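Hiltgate library to stay open later as reading room reopens

Readers in Hiltgate will have somewhere new to settle down with a book this spring, now that the upstairs reading room at the town library is open again after a long winter of building work.

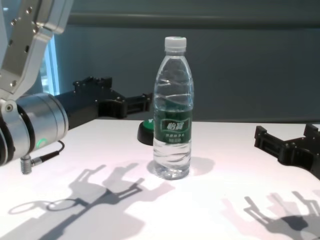

A bottle of water on a white tabletop.

The room had been shut while the roof above it was mended, and anyone who remembers the old buckets on the landing will be glad to hear that they have gone for good. The walls have been painted a soft yellow, the window seats have new cushions and there is space once more for the local history shelves, which spent the winter in boxes at the Rahimi Hall across the road.

Librarian Gerrit Baloyi said it had been a lovely thing to see familiar faces coming back up the stairs.

"We had people waiting at the door at nine on the first morning, and one lady went straight to her old chair by the radiator and stayed until lunch," he said. "I think we had all missed it more than we let on."

The shelves now hold 800 extra books, many of them large print – something readers have been requesting for years – and a further 300 children's titles are due to arrive in March. Opening hours have been stretched as well, with the doors staying open until 7pm on weekdays.

Drinks with lids are welcome at the tables, though hot food is still best kept for the benches outside on Metura Street.

Joining is free for anyone living in the town, and children under 3 can have a card of their own if a parent or carer signs for it. Forms are at the front desk.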